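Posted in Gear, Home Recording, Local Shows. 2 Comments

Stolletti Two-Channel Preamp: One Winter In

I bought the Stolletti in December, right after the Rurnurstead open mic started letting us plug straight into the house board (which is a wonderful board, and also the reason my acoustic sounded like a rubber band on a shoebox). I paid 350 dollars for it. The Jadoon everybody raves about was 400, and I stood in the shop for a good long while going back and forth before the cheaper one won.

First impressions – it's heavy! I like that. It sits on top of my amp and stays there, even when our bass player gets going. The two gain knobs have a nice slow turn to them, so you can creep up on a level without jumping past it.

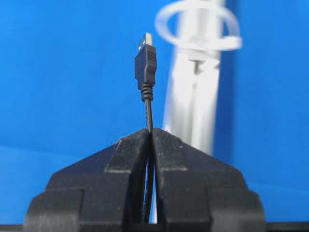 Black on black, up close.

Sound next. On my old parlor guitar it gives me back the low end I'd been missing, and it does it without the boom I always got from my Grondix pedal. Fingerpicking comes through clean and sort of round. Strumming hard is a different story: past noon on the gain dial it gets crunchy in a way I didn't ask for, and I've learned to park it a bit under and let the board do the rest. Vocals I'd call good, maybe very good if you sing softer than I do.

Mohsin Talpur, who I split a set with most Fridays, ran his mandolin through channel two and wouldn't give it back until after the break. He thinks the high end is a touch sharp. I don't hear it, but he has younger ears.
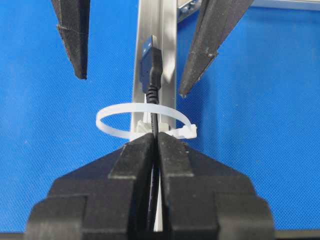
Thin black cable and a pale strip in the gap.

Things I'd change? The power switch is on the back, where I can never find it in the dark. There's no mute, so you tune out loud for the whole room to enjoy. And the manual is 3 pages long, one of them a warranty form – I had to figure out the phase button by pushing it and listening.
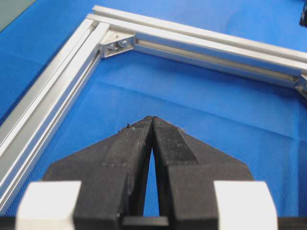
Should You Buy It?

If you play small rooms with one or two instruments, yes, I'd get it again. If you're mostly recording at home, save up the extra and try the Jadoon first, because it's quieter with headphones on. Mine is staying in the gig bag, and I'll have it with me at the next open mic if anyone wants to plug in and try it before we start.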